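# Making a Short Comic: "The Salt Lantern of Vernia"

Project report, illustration and storytelling module
December 14, 2019

I have loved fantasy comics since I was small enough to read them under the table at family meals, so when the module asked us to plan, write and draw a complete short story I knew more or less straight away what sort of thing I wanted to make. What I did not know was how long a short story takes to draw! The finished comic is eight pages, and those eight pages ate the whole of November and a good slice of the weeks on either side.

This report goes through the story, how I wrote it, how the pages were planned and drawn, and what the readers in my group made of it.

## The story

Vernia is a harbour town on a cold sea, and it lives by its lamp. The lamp burns salt instead of oil (I never explain how, and only one reader minded), and as long as it is lit the drowned cannot walk up the beach. The lamp is kept by a woman called Falcão, who is old and cross and has a bad hip. She was a sailor before she was a keeper. At the start of the comic the salt runs out.

The only other salt to be had is in Tirkier, the ruined city inland, where a creature called Dustero has made its home. Dustero is a giant made of everything that has been swept out of the city's houses – ash, hair, crumbs, broken plaster – and it is very lonely. Falcão walks to Tirkier with an empty sack, meets Dustero, and instead of a fight they have a conversation that takes up three of the eight pages. She goes home with the salt, and she has to leave something behind to pay for it. I will say what it is further down, as the ending changed twice and I want to explain that in its proper place.

## Where it came from

The first seed was an old note in my sketchbook that only says "monster who is the dust of a house". I had written it in the margin of something else entirely and I can't remember what set it off. For a long time Dustero was the villain, and quite a dull one, with a big roaring mouth and claws. I drew it that way for two weeks and grew more and more bored with it.

What helped was reading a pile of older sword and sorcery comics from the college library and noticing how often the best moments were the quiet ones. There would be a page of axes and thunder, and then a single small panel of somebody sitting by a fire with their boots off, and the fire was the bit I remembered the next day. So I tried giving Dustero a fire to sit beside, which is a silly thing for a heap of dust to do, and it came alive for me at once. After that it had manners. It offers Falcão a chair and apologises for the state of it.

## Writing the script

My first script was a full 3736 words, which I was rather proud of until my tutor asked me to read it aloud and time myself. There was far too much talking. Falcão explained the lamp, then the drowned, then the history of Tirkier, and she was still explaining when she ought to have been halfway up the mountain road. Comics have very little room for this sort of thing, and a speech balloon that looks modest in a typed script can swallow half a panel once it is lettered.

I cut it down in stages over a fortnight. The final script has 760 words of dialogue and captions put together. Nearly all the history went, and what was left I tried to put into the drawings: the keeper's house has names scratched round the door frame, and the road to Tirkier is lined with brooms stuck upright in the ground like grave markers. I never say who put the brooms there. Two readers had theories and both of them were better than mine.

I also changed the way Falcão talks. In the early draft she spoke in that grand old-fashioned manner, all "thou" and "mark my words", and it made her sound like somebody in a costume. Now she talks a bit like my grandmother, who would be polite to a dragon provided it wiped its feet.
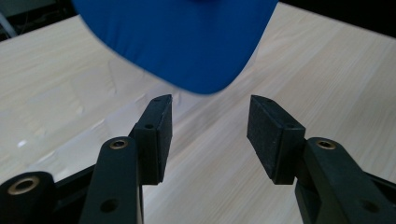 Dustero was harder, and I went back and forth over its speech for days. I wanted it to sound like a lot of people at once, as it is made from a lot of people's houses, but every trick I tried looked fussy on the page. In the end I gave it ordinary words with odd gaps between them, and lettered it in a thinner, shakier hand than Falcão. When it is upset the gaps get wider. I think it is the piece of lettering I'm happiest with.

## Planning the pages

Each page began as a thumbnail no larger than a playing card. I did these in pencil, quickly, and threw out most of them. The finished comic has 88 sketchbook thumbnails behind it, and I have put a selection in the appendix, including some embarrassing ones.

The main question was rhythm. Pages one and two are crowded, with lots of small panels, to show the town fussing and quarrelling as the lamp gets low. Page three is the walk, and it has only two panels, both wide. I wanted the reader to feel the noise stop. Pages four to six are the conversation, which worried me a great deal because two figures sitting down can become very dull to look at. I got round it by letting the fire burn lower from panel to panel, so the shadows climb up the walls and Dustero seems to get bigger and bigger while it is being perfectly kind. Page seven is the bargain and page eight is the lamp being lit.

If I were planning it again I would give the journey home some space. At the moment she leaves Tirkier at the foot of page seven and is back in Vernia at the top of page eight, and more than one reader turned back to check whether two pages had stuck together.

## Drawing and inking

I pencilled each page at twice its printed size and inked with a brush for the outlines and a dip pen for the fine work. I had hardly used a brush before this term and the first page shows it, I'm afraid. The lines on the harbour wall are all one thickness and look like wire. By page four I was loosening up, and I had found that Dustero looked best when I let the brush go nearly dry and dragged it sideways.

There is no colour apart from the lamp, which is a flat yellow on the first page, gone by the third, and back on the last. I had planned to paint the whole thing, and I'm glad I ran out of time to try, for the yellow does far more work by itself than it would in a crowd.

Lettering was done by hand. I made several spelling mistakes, one of them in the title, and learned a lot about white correction ink.

## The ending

In the first version Falcão tricks Dustero and runs off with the salt. It was neat enough, but after three pages of the two of them getting on so well it felt mean, and I didn't like her any more. In the second version Dustero gives her the salt for nothing, which was kind and had no weight to it at all.

The version I kept has her pay with her house. She agrees that every sweeping from the keeper's cottage, for as long as she lives, will be carried up to Tirkier, so that Dustero will slowly become part Falcão. In the last panel she is standing at the lit lamp with a dustpan in her hand. A reader told me this was the creepiest thing in the comic and another said it was the sweetest, and I have decided to be pleased with both.

## What readers said

I gave copies to the rest of my group and asked them to read it without any introduction from me. Everyone followed the main story. The drowned confused people, as they are mentioned on page one and never seen, and I agree that one glimpse of them at the waterline would have been fair. Dustero was the favourite by a long way. The crowded opening pages were thought hard to read in print, especially the smaller balloons, and I should have tested them at final size much sooner than I did.

I would like to go back to Vernia next term, with a longer story about the names round the door. I have started a few pages of notes already, and Falcão's hip is no better.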